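Ollmont Shared House Forum
Kitchens and Common Rooms
Topic: Replacement of the dining plates, and whether colours should be assigned

Ollmont_Housekeeping wrote:

Residents are asked to give their views on the tableware for the ground floor kitchen. The plain white plates supplied when the house opened have been reduced by breakage to a number that no longer covers one evening meal, and the house budget allows for a replacement set before the end of the quarter. The sum available is 371, to include delivery.

Two options were put forward at the February meeting. The first is a like-for-like order of white plates. The second is a coloured range from Andska, in which each plate may be bought singly. It was suggested that, under the second option, each resident might be allotted a colour and be responsible for washing that plate after use. A few of the coloured plates are already in the house for residents to consider.

Comments are invited until 31 Mar 2020. Please keep replies to the subject of the plates. The question of the freezer has its own topic.

teal_landing wrote:

I wish to record my support for the coloured range. The present arrangement, in which any plate may be used by any person, has led to a regular build-up at the sink that no rota has managed to clear. A resident who has only one plate will wash it before the next meal. I would also note that the colours are pleasant and that the butcher-block top shows them to good effect.

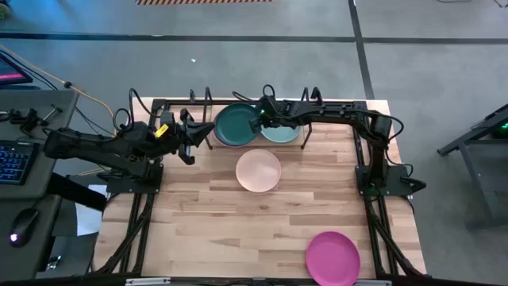
Coloured plates on the butcher-block top, with the teal one resting partly over the mint-blue.

northstair6 wrote:

I must disagree with the previous contributor on the matter of allotment, although I have no objection to the plates themselves. There are 13 residents. The range does not, to my knowledge, extend to that number of colours which could be told apart in evening light. The mint-blue and the teal are distinct enough when they lie together. I am less confident about the peach and any cream or sand shade that might be ordered to make up the set. Two residents would in time be disputing the ownership of one unwashed plate, and the house would be no further forward.

There is also the matter of guests. Under an allotment scheme it is unclear what a guest would eat from.

Ollmont_Housekeeping wrote:

The point concerning guests is noted. Six unallotted plates could be kept in the upper cupboard for that purpose, subject to cost. A list of the colours in the range has been requested from the supplier and will be added to this topic when received.

quiet_hours_please wrote:

May I ask whether the plates have been tried in the dishwasher? My previous house bought a coloured set of another make, Jirnance, and the surface became dull within a year. The darker colours suffered most. If the same were to happen here, I would expect the teal and the magenta to show it first. White plates do not present this difficulty.

I would further ask that plates left out for viewing be returned to the cupboard before the evening meal. The table is needed for preparing food.

teal_landing wrote:

In reply to the above, the Andska leaflet states that the plates are suitable for machine washing at the normal setting. I accept that a leaflet is not the same as a year of use. I have washed the peach one by hand and by machine over the past fortnight and can report no change, but I do not claim this settles the matter.

On the second point, I agree and will see that they are put away.

northstair6 wrote:

A fortnight is a short trial. I would be content with a compromise under which the coloured plates are purchased and no colour is allotted to any person. The washing-up could then be dealt with under the existing house rules, which are adequate if they are applied.

I would ask that the lavender-pink be left off the order if the magenta is to be included. One pink is sufficient.

xia_backroom wrote:

I have not contributed before. I favour the lavender-pink over the magenta, which I find too strong for a plate. Food of almost any kind looks poor against it. If only one may be kept, I hope it will be the paler one.

On storage, the plates should be stacked flat by size. When one is set down across the edge of another, as people tend to do when clearing up, the rims are liable to chip. The last white plates were lost in this manner as often as by being dropped.

quiet_hours_please wrote:

I support the remark on stacking. I remain in favour of white, but would not oppose the compromise if the order can be made in two parts, with the second part placed only after the first has been in use for roughly 6 months.

Ollmont_Housekeeping wrote:

The views given above have been noted. A two-part order appears to be acceptable to most of those who have replied, with no allotment of colours at this stage. The choice between magenta and lavender-pink will be put to a show of hands. Residents who have not yet replied may still do so before the closing date.

Related topics
Freezer space: labelling and removal of old items
Oiling the butcher-block top
Upper cupboard: what may be kept there
Xia kettle, replacement lid
Rota for the sink and draining board
Lost property, ground floor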